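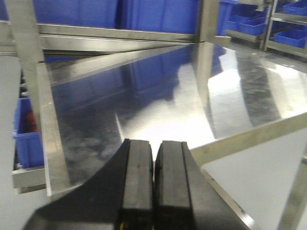
Polished steel tabletop after wiping, smudges and streaks still on the metal.

The case against the mirror finish

Workroom buyers keep specifying polished stainless steel for packing tables, and I think they should stop. The finish is chosen from a catalog page, where it looks clean. In use it records every cloth stroke and every palm, and under ceiling lights it returns a white glare exactly where the eyes need to be.

Glare has a cost when the goods are also glossy. At Grengate, where I spent part of August looking at how tableware was sorted, the stock was mainly white glazed ware. A hairline crack in a glaze shows as a break in a highlight. Put the piece on a mirror and the inspector has highlights from above and more from below, and has to decide which ones belong to the glaze.

A brushed top, 200 grit or close to it, scatters most of that light. It hides wipe marks along the grain and can be cleaned with the same products. The usual objection is that dirt sits in the scratches. For food contact that deserves an argument. For boxed cups and bowls it does not.
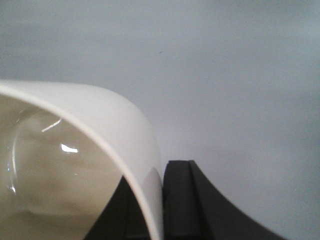 The remedy most often tried is a mat. A mat solves the reflection and creates an edge, and stock catches on edges. It also has to be lifted and washed, so in practice the table underneath is cleaned less often than before. I would sooner pay for the right surface once. The Prirnis price list I was shown put the difference at 55 dollars a table, with brushed being the cheaper of the two.

Lighting is the second remedy. Diffusers over the table do help, and I have no quarrel with them, but they are a building change made to correct a furniture choice. A table can be swapped in an afternoon.

None of this applies to the floor. Gloss there is useful: a spill shows at once, painted lines stay legible, and no one inspects a glaze at ankle height. Blue bins on an open steel rack, with the lower shelf kept clear of the floor, are also fine as they are.
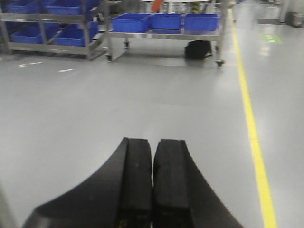 What to write on the order

Ask for a brushed top, grain running the long way, and a sample piece before the order is confirmed. Set a glazed cup on the sample under the actual lights - the showroom will not do - and look for the highlights. Keep the polish for legs and uprights if somebody insists on it.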